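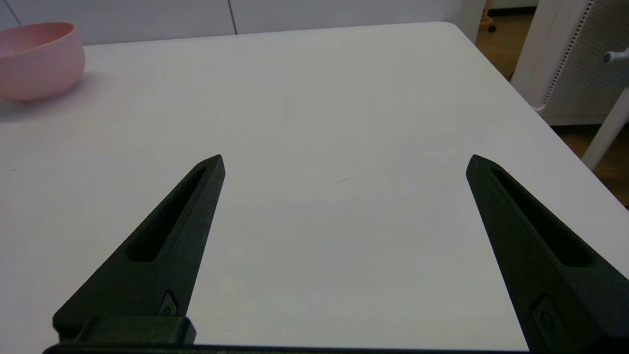 Why do robots need different kinds of fingers?
Because the things they pick up are different. A finger that is great at grabbing a sponge can be terrible at grabbing a coin.

The part of a robot that grabs is called a gripper. Kind of like your hand, only most grippers have just 2 fingers. No thumb, no pinky. Two is plenty for a lot of jobs!

We tested three sets this February at the Clasosby workshop. Quick notes, then you get to try it at home.

Set one: Naylor fingers. Wide and flat, rubber on the inside. Super good with boxes. Bad with anything small. A button? Forget it. The tips couldn't get under it.

Set two: Morix fingers. Skinny, with pointy ends. Picked up the button, a paper clip and a raisin (squished the raisin a little). But a big orange rolled right out. Not enough finger touching it.

Set three: Sisari fingers. Bendy! When they push on something round they curl around it. Orange, no problem. Heavy book, big problem. Too floppy.

How we scored it
Every set got the same 14 things to pick up. One point if the robot lifted the thing and held it while we counted to 7. No points for dropping. Same table, same robot arm, same speed. If you change lots of stuff at once you can't tell wich thing made the difference. That's called a fair test.

So who won? Morix got the most points. But our list had a lot of tiny things in it. With a list full of oranges, Sisari might of won. Something to think about when you hear that one robot is "the best." Best at what?

Where's the camera?
Lots of robots have one down by the wrist, looking out past the fingers. So the robot can see what is between the tips right before it grabs. Another camera might sit farther back to see the whole table. Close-up view plus big view = fewer misses.

Try it!
You need: kitchen tongs, tweezers, and two wooden spoons.
Find some things around the house. A grape, a sock, a pencil, a cup (plastic please).
Try picking up each one with each tool. Hold it and count to 7.
Write down your points.

Now wrap rubber bands around the spoon ends and go again. More grip? Scientists call that friction. It's the rubbing that stops things from sliding.

Words to know
Gripper: the grabbing part of a robot.
Friction: rubbing that slows down sliding.
Fair test: change one thing, keep the rest the same.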